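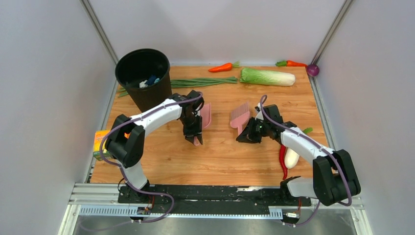 The Lendetti Table Set is a small dustpan and hand brush intended for kitchen tables, worktops and other raised surfaces where food is prepared. It is supplied by Gerkine to schools, day centres and shared kitchens, and is meant to be kept within reach of the place where vegetables are trimmed and sorted. The dustpan and the brush are both pink, bristles included, and are easily told apart from green onions, cabbage leaves and a dark bin when a table is in full use. The pan has a flat scoop, which should be laid level on the surface before any sweeping begins.

Intended use

The set is for dry waste: crumbs, onion skins, scraps of paper, loose soil from root vegetables. It should not be used for liquids, broken glass or hot ash. Sets used on food preparation surfaces must be kept apart from those used on floors, and Gerkine will supply adhesive labels for this purpose on request.

Larger items of produce should be moved to the back of the table before sweeping. The brush is drawn towards the scoop in short strokes, and the contents are tipped into an open bin placed on or beside the table. Fine dust may need a second pass — a slightly damp cloth is suitable for what remains. 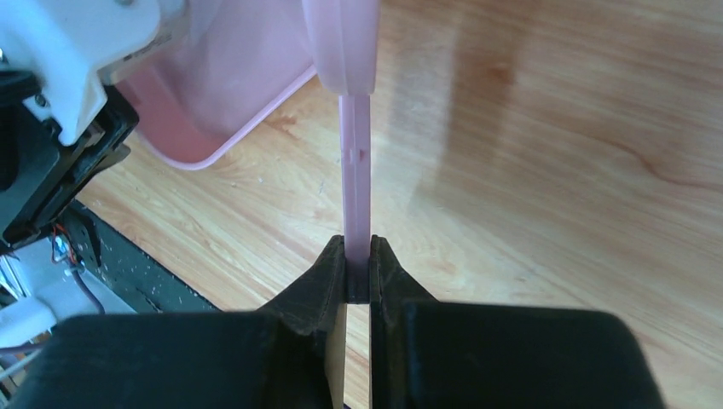

Lendetti Table Set, pink: narrow shaft below the wider section.

Care and storage

Wash both pieces by hand in warm water with ordinary washing-up liquid. Shake the brush well and leave it to dry on its side, so that the bristles do not take a bend. The set should not be placed in a dishwasher or dried on a radiator. Marks on the plastic may be removed with bicarbonate of soda and a soft cloth. Scouring pads are not recommended.

A brush with splayed or missing bristles should be withdrawn from use. Replacement brushes are available separately and fit all pans supplied under the Lendetti name.

Ordering

Each set contains one dustpan and one hand brush. Sets are sold singly or in cartons of six. Orders of 17 cartons or more are delivered on a pallet, and the receiving site should confirm in advance that a pallet can be accepted. The guarantee is two years from the date of delivery and covers faults in material and manufacture; it does not cover ordinary wear to the bristles.

Customers who previously ordered the Kulov set should note that it was withdrawn in May. Kulov replacement brushes will be supplied while stock remains.

Enquiries regarding schools and day centres should be addressed to Funmilayo Babalola, and all other orders to Kane Maihi, Equipment Supply, Gerkine.

Page last revised 25 February 2021.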